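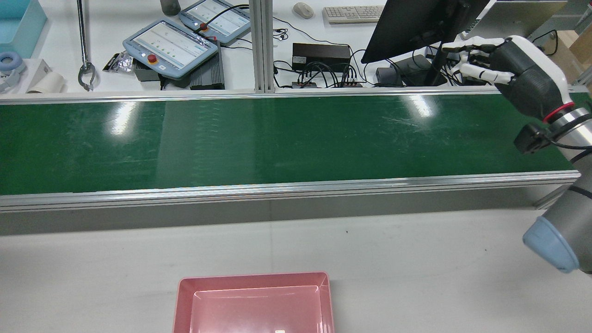 문장제 읽기 수업 지원사업 중간보고

읽는 시간 14분

받는 곳: Walluvano 재단 교육지원팀
보내는 곳: Stestbridge 학습지원센터 중등수학반

지난 보고서를 보낸 뒤로 일이 정말 많았습니다. 좋은 소식부터 적겠습니다. 8월에 진단지 채점이 모두 끝났고, 1,243명의 답안이 한 파일에 모였습니다. 봄에 계획서를 쓸 때만 해도 이 정도 답안을 한꺼번에 들여다볼 수 있으리라고는 기대하지 못했습니다. 참여 학교는 5곳 그대로이고, 그중 2곳은 Fetham 지구에 있습니다. 중간에 빠진 학교가 하나도 없다는 점이 저희에게는 무엇보다 반갑습니다.

1. 사업이 지금 어디쯤 와 있는지

처음 읽는 분들을 위해 짧게 되짚으면, 이 사업은 중학교 1학년 학생들이 수학 문장제를 읽는 방식을 다룹니다. 계산은 할 줄 아는데 문제를 읽다가 길을 잃는 학생이 교실마다 있고, 교사들은 오래전부터 그 학생들을 알고 있었습니다. 다만 수학 시간에 읽기를 가르칠 짬도, 쓸 만한 자료도 마땅치 않았습니다. 저희가 하는 일은 주마다 수업 한 차시의 앞부분을 떼어 문제 하나를 천천히 읽는 것입니다. 풀이는 그다음입니다. 풀지 않고 끝나는 날도 있습니다.

계획서에 적은 네 단계 가운데 진단, 자료 개발, 교사 연수까지 마쳤고 지금은 수업 적용 단계의 초반에 있습니다. 자료 개발이 계획보다 늦어졌고 교사 연수는 오히려 앞당겨졌습니다. 연수를 먼저 하니 교사들이 자료 초안에 직접 손을 댈 수 있었습니다. 순서가 뒤바뀐 덕을 톡톡히 봤다고 생각합니다. 다음에 비슷한 사업을 한다면 처음부터 이렇게 짜고 싶습니다.

2. 진단지에서 본 것

진단지는 같은 계산을 두 가지 모습으로 물었습니다. 한 번은 식으로, 한 번은 글로요. 앞장에는 식만 있고 뒷장에는 이야기가 있습니다. 학생들은 두 장이 서로 짝이라는 말을 듣지 않고 풀었습니다.

앞장과 뒷장의 차이가 가장 크게 벌어진 곳은 비율 단원이었습니다. 예상하던 바입니다. 그런데 틀린 이유를 살펴보니 예상과 꽤 달랐습니다. 저희는 '비율', '할인율', '증가율' 같은 낱말이 걸림돌일 거라고 보고 어휘 목록부터 만들어 두었는데, 학생들은 그런 낱말을 그럭저럭 알고 있었습니다. 정작 발목을 잡은 것은 '보다', '중에서', '나머지의', '씩' 같은 작은 말들이었습니다. '어제보다 3쪽 더 읽었다'를 '3쪽을 읽었다'로 옮긴 답안이 여러 학교에서 나왔습니다. '나머지의 절반'을 '전체의 절반'으로 읽은 답안도 자주 보였습니다.

채점하던 날 저녁에 이 이야기가 나오면서 방 분위기가 확 살아났습니다. 다들 자기 반 학생들 답안을 다시 꺼내 읽기 시작했고, 결국 예정보다 한참 늦게 문을 닫았습니다. 어휘 목록은 절반 넘게 버렸습니다. 아깝지 않았습니다.

또 하나 눈에 띈 것은 밑줄입니다. 초등학교에서 '중요한 곳에 밑줄을 그으라'고 배운 학생이 많은데, 대부분 숫자에만 밑줄을 그었습니다. 숫자에 밑줄을 긋고, 그 숫자를 나온 순서대로 식에 넣고, 답을 씁니다. 글은 건너뜁니다. 숫자가 필요한 것보다 하나 더 들어 있는 문제에서 이 습관이 고스란히 드러났습니다. 버스 번호까지 더한 답안이 있었으니까요.

학교별 결과는 부록 가에 따로 담았습니다. 재단과 합의한 대로 학교 이름은 기호로 바꾸었고, 학생 개인을 알아볼 수 있는 정보는 넣지 않았습니다. 학교마다 진단지를 본 시간대가 달라서(한 학교는 1교시, 다른 학교는 점심 직후) 학교끼리 줄을 세우는 용도로는 쓰지 말아 주시기를 부탁드립니다.

3. 읽기 자료

학생용 소책자 800부를 Avcı 인쇄소에서 찍었습니다. 제목은 여러 번 바뀐 끝에 '문제를 읽는 시간'으로 정했습니다. 한쪽에 문제 하나, 맞은편은 빈 쪽입니다. 빈 쪽을 두는 문제로 내부에서 말이 많았습니다. 종이가 아깝다는 의견도 있었고, 줄이라도 쳐 두자는 의견도 있었습니다. 결국 비워 두었는데, 학생들이 거기에 그림을 그리고 표를 만들고 문장을 자기 말로 다시 쓰는 것을 보면 잘한 결정 같습니다. 어떤 학생은 등장인물들의 대화를 만화로 그려 놓았는데 문제의 조건이 빠짐없이 들어가 있었습니다!

문제의 소재도 손을 많이 봤습니다. 초안은 시중 문제집처럼 소금물과 기차가 너무 많았습니다. 연수에 온 교사들이 학생들이 실제로 읽을 법한 글로 바꾸자고 해서 버스 요금 안내문, 급식 식단표, 도서관 연체 규정, 휴대전화 요금제 비교표 같은 것을 넣었습니다. 요금제 문제는 학생들 사이에서 제일 말이 많은 문제가 되었습니다. 답이 하나로 정해지지 않고 한 달에 얼마나 쓰느냐에 따라 달라지거든요. 처음에는 '그래서 정답이 뭐예요'라는 질문만 나오다가, 나중에는 학생들끼리 조건을 바꿔 가며 따지기 시작했다고 합니다.

소책자가 모든 학생에게 한 부씩 돌아가지는 않습니다. 참여 학급 전체를 감당할 부수가 아니어서 학급 수에 맞춰 나누고, 나머지 학급은 복사본을 씁니다. 복사본은 표의 회색 칸이 뭉개져서 잘 보이지 않는다는 지적이 있었습니다. 파일을 고쳐 회색을 빗금으로 바꾸었고, 지금 나가는 판부터 적용됩니다.

맞춤법 오류와 잘못된 조건도 몇 군데 나왔습니다. 연체 규정 문제는 휴관일을 연체일에 넣는지 빼는지 적어 두지 않아 답이 둘로 갈렸습니다. 정오표를 붙여 보냈는데, 한 학교에서는 정오표를 나눠 주지 않고 학생들에게 '이 문제에서 빠진 문장이 무엇인지 찾아보라'고 했답니다. 수업 기록을 읽고 저희 모두 무릎을 쳤습니다. 다음 판에는 이 문제를 일부러 그대로 두고 활동으로 만들 생각입니다.

4. 교사 연수

연수는 오후 4시에 시작하는 짧은 모임으로 꾸렸습니다. 온종일 연수는 대체 수업을 구하기 어려워 학교들이 꺼립니다. 첫 모임에서는 강의를 하지 않고 교사들이 문제를 읽었습니다. 일부러 낯선 분야의 글을 골랐습니다. 선박 보험 약관에서 따온 듯한 문체로 저희가 지은 문제였는데, 수학 교사들이 첫 문장에서 멈춰 서는 경험을 했습니다. '우리 반 애들이 매시간 이런 기분이겠구나' 하는 말이 나왔고, 그다음부터는 진행자가 할 일이 별로 없었습니다.

둘째 모임부터는 소리 내어 읽으며 생각을 말하는 연습을 했습니다. 교사가 문제를 읽다가 '여기서 말하는 나머지가 뭐의 나머지지?' 하고 스스로 묻는 모습을 학생들에게 보여 주는 방식입니다. 말로 하면 쉬운데 막상 교실에서 하려면 쑥스럽습니다. 경력이 긴 교사들이 더 어려워했습니다. 답을 이미 아는 사람이 모르는 척하는 것처럼 느껴진다고요. 그래서 아예 교사도 처음 보는 문제를 봉투에 넣어 보내는 방법을 시험해 보고 있습니다. 반응이 아주 좋습니다. 교사가 학생들 앞에서 잘못 읽고 되돌아가는 장면이 나오면 교실이 조용해진다고 합니다.

국어과 교사들이 모임에 오기 시작한 것은 계획에 없던 수확입니다. 초대장을 수학과에만 보냈는데 소문을 듣고 왔습니다. '보다'와 '씩'을 어떻게 다룰지는 국어과의 도움이 컸습니다. Fetham 지구의 한 학교는 같은 주에 국어 시간과 수학 시간에서 같은 글을 읽는 시간표를 스스로 만들어 쓰고 있습니다.

5. 잘 안 되고 있는 것

수업 기록지 회수가 더딥니다. 기록지가 너무 길었습니다. 저희가 욕심을 부려 앞뒤로 꽉 채웠고, 교사들은 바쁜 주에는 그냥 건너뛰었습니다. 칸을 세 개만 남긴 새 기록지로 바꿨더니 들어오는 양이 눈에 띄게 늘었습니다. 대신 앞부분 몇 주의 기록은 빈 곳이 많아서, 최종보고에서 이 기간을 어떻게 다룰지 재단과 상의하고 싶습니다.

한국어를 배우는 중인 학생들을 위한 자료는 아직 모자랍니다. 지금은 문장을 짧게 끊은 판을 나눠 주고 있는데, 짧게 끊으면 '그런데', '따라서' 같은 이음말이 사라져 오히려 더 어려워하는 학생이 있습니다. 진단지에서 작은 말들이 문제라는 것을 보았으면서 그 작은 말들을 지운 셈입니다. 이음말을 살리고 그림을 곁들인 판을 새로 쓰고 있습니다. 이 부분은 처음 계획보다 품이 훨씬 많이 듭니다.

진도 걱정도 빼놓을 수 없습니다. 시험이 가까워지면 읽기 시간이 제일 먼저 없어집니다. 이해합니다. 그래서 시험 기간용으로 기출 문장제를 읽기 자료로 바꾼 쪽지를 만들었습니다. 쓰는 학교도 있고 안 쓰는 학교도 있습니다.

6. 효과에 대해 지금 말할 수 있는 것과 없는 것

아직 사후 진단을 하지 않았습니다. 그러니 점수가 올랐다는 말씀은 드릴 수 없습니다. 수업 기록과 학생들의 빈 쪽을 보면 저희는 꽤 들떠 있습니다만, 참여 교사들이 스스로 원해서 들어온 분들이라는 점을 늘 생각하며 읽고 있습니다. 비교할 학급을 두는 문제도 처음 계획대로입니다. 비교 학급은 사후 진단이 끝나면 같은 자료를 모두 받게 됩니다.

그래도 몇 가지는 적어 두고 싶습니다. 여러 학급에서 '다시 읽어도 돼요?'라는 질문이 늘었다는 기록이 들어왔습니다. 밑줄이 숫자 밖으로 나오기 시작했다는 기록도 있습니다. 한 교사는 문장제가 나오면 통째로 비워 두던 학생이 맞은편 빈 쪽에 '사과가 아니라 상자를 세는 문제'라고 써 놓은 것을 기록지에 옮겨 적어 보냈습니다. 식은 없었습니다. 답도 없었고요. 저희는 이 한 줄을 사무실 벽에 붙여 두었습니다.

7. 예산

인쇄비는 계획 안에서 썼습니다. 표지를 단색으로 줄여 남은 금액은 정오표와 봉투 문제 인쇄에 돌렸습니다. 연수 다과비는 조금 넘쳤고, 국어과 교사들이 늘어난 탓이니 기쁜 초과입니다. 넘친 만큼은 교통비 항목에서 옮겼습니다. 항목 사이의 이동이 승인 한도를 넘지 않아 별도 신청은 하지 않았으며, 내역은 부록 나에 있습니다.

한국어 학습 학생용 자료에는 집필비가 더 필요할 것 같습니다. 금액을 확정하지 못해 이번 보고에는 넣지 않았고, 초안 한 단원을 다 써 본 뒤에 따로 말씀드리겠습니다.

8. 다음 보고까지 할 일

이음말을 살린 판의 첫 단원을 끝내고 두 학급에서 먼저 써 봅니다. 봉투 문제를 더 지어야 하는데, 교사들이 서로에게 내는 문제를 모으자는 제안이 있어 그렇게 해 볼 참입니다. 사후 진단지는 초안이 나와 있고 지금은 낱말을 다듬고 있습니다. 사전 진단과 난도를 맞추는 일이 까다로워 재단 쪽 평가 담당 부서의 검토를 받았으면 합니다. 수업 참관도 언제든 환영합니다. 읽기 시간은 수업 맨 앞에 있으니 조금 일찍 오셔야 볼 수 있습니다. 요금제 문제를 하는 날에 맞춰 오시면 더 좋고요.

부록 가. 학교별 진단 결과(기호 처리)
부록 나. 항목별 집행 내역
부록 다. 정오표와 새 기록지 양식

댓글 4

중1학부모
저희 아이가 집에서 휴대전화 요금제 바꾸자고 표를 그려 왔길래 뭔가 했더니 이 수업이었군요. 표가 맞아서 결국 바꿨습니다.

수학교사_옆동네
참여 학교가 아닌데 소책자 파일을 받을 수 있을까요? 특히 숫자가 하나 더 들어 있는 문제들이 궁금합니다. 우리 반도 버스 번호 더할 것 같아요 ㅎㅎ

학습지원센터
수학교사_옆동네님, 비교 학급 일정 때문에 사후 진단이 끝난 뒤에 공개하려고 합니다. 센터로 연락처를 남겨 주시면 그때 보내 드릴게요.

책읽는저녁
'나머지의 절반'은 저도 두 번 읽었습니다. 초등 고학년 판도 나오면 좋겠네요. 그리고 부록 다 링크가 안 열려요.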